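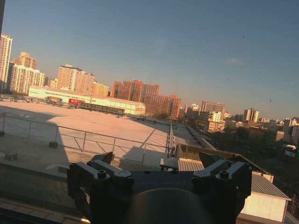 I spent most of Monday re-reading my notes on curtain demonstrations, so this post is mostly those notes with the grammar fixed.

The task is simple to state. Starting from the window side of the room, the arm approaches a hanging curtain, closes on one edge, and draws it along the rail. It is taught by remote control: I hold the leader handle, the arm follows, and the wrist view plus joint positions are logged as one episode. Kondine is the name of our recording script. Trusis is the one that replays an episode and flags gaps in it.

At the last count we had 817 episodes, of which 389 survived review. Most of the rejects fall into two groups.

**Hesitation.** The operator stops short of the fabric and hovers while judging depth. A policy trained on this learns to hover as well, and it is very good at it. I now discard any episode with a pause longer than 3 seconds before first contact.

**Fingers closing early.** On a sheer fabric the wrist view is a poor guide to distance. The eye goes through the weave to the buildings outside and settles there. You close on air, open again, move forward, close again. Daryna Derkach does this far less than I do. She aims for the thick part of a pleat, where the cloth doubles over and stops being a window.

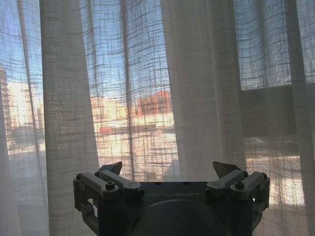 I copied her approach and my reject rate fell, although I changed the handle gain in the same week, so I can't say which did it. The gain is now lower near the end of travel. It feels sluggish at first and you stop noticing after an hour.

Low sun is a separate problem. With the light behind the fabric the gripper goes dark and the exposure hunts as the wrist turns. I tried locking exposure at the start of each episode -- fine for the approach, bad once the view swings towards the room. For now it is locked per session and we don't record across sunset.

Some smaller points, mainly for my own benefit:

- Start with the gripper open. Opening it on the way in adds a movement that varies between operators.
- Vary the starting pose by hand. The scripted offsets from Lulon were too tidy and the policy overfitted to 11 of them.
- Let the cloth settle between episodes. A swinging hem at the start looks like a different task.
- Don't correct a bad grasp by dragging. Release, back off, go again, and mark the episode as a recovery.

The recoveries are kept in their own folder. Dekker, the older training set-up, mixed them in with everything else and the result let go of perfectly good grasps in order to recover from them. I'd like to add them back at a low weight, but the labels need another pass first.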